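Tellwood House, Rolturstead: holiday let safety check, November

Front door and keys: PASS. New lock turns beautifully, spare key in the safe.

Smoke alarms, hall and landing: PASS. Both good and loud! Hall unit is a Mostico.

Carbon monoxide alarm: PASS. Next to the boiler, tested twice.

Stairs: ACTION. Handrail is lovely and solid, but the carpet on the third tread has lifted. Tack down before the next guests.

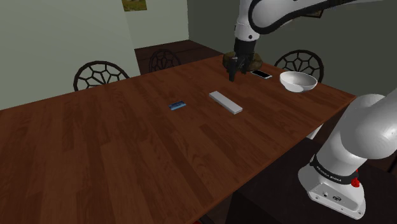 Fire blanket: PASS. Pull tabs hang free, box well clear of the hob.

Portable heater, 2000 W: ACTION. Flex is fine, plug is cracked. Out of use until it's changed.

Hot water at bath tap: ACTION. 62 degrees, far too hot for little ones. Valente mixing valve needs turning down.

Window restrictors, upstairs: PASS. All hold firmly, really pleased with these.

Dining room, trip hazards and furniture: PASS. Rug gone at last, and the floor is so much better for it.

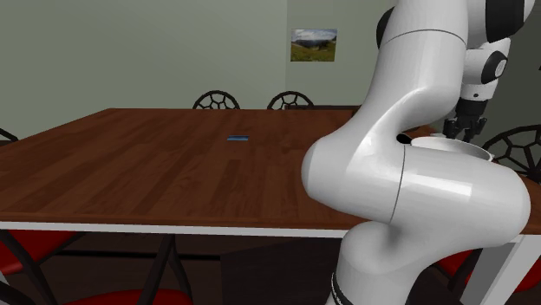
Dining room: plank-topped table, white bowl towards the right-hand end.

Garden steps: PASS. Moss cleared, grip strips still sticking well.

Next check: after the stair carpet is done.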